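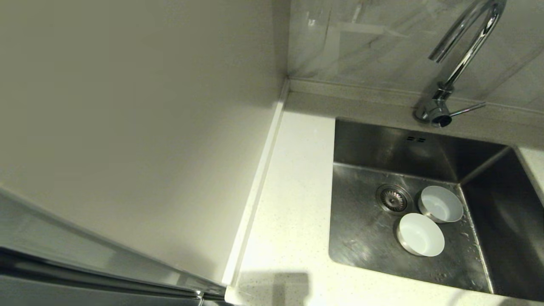
Several operators at the Hornent site have reported that the arm stops above the sink, opens its fingers and then signals a completed pick with nothing in the grip. One of them asked whether the unit could simply be restarted and the task run again. It may not. A false pick must be cleared by the procedure on this page before the arm is returned to service.

What the fault is

The Dronorine controller confirms a pick from finger position and motor load. When two bowls touch at the rim, the fingers can press on both and produce a load reading that passes for a grip. Bright steel may also mislead the depth sensor. The fault is logged as code 26.

Before you begin

Press the stop button and wait for the status light to turn amber. Do not reach into the basin while the light is green. Two people must be present whenever the guard is open.

Clearing the fault

1. Set the controller to Manual and lower the speed limit to 40 percent.
2. Raise the arm until the wrist is clear of the faucet.
3. Separate the bowls by hand so that their rims no longer touch.
4. Wipe the fingertip pads with a dry cloth and check them for cuts.
5. Open the Bai service menu, select Grip Check and run the empty-hand test. The load reading must return to zero.
6. Acknowledge code 26, close the guard and run one supervised pick.

If the fault returns

Replace the fingertip pads if they have passed 1,000 cycles. If code 26 appears again with new pads fitted, lock out the arm and send the event log to Grullura Support. Do not raise the load threshold to suppress the code.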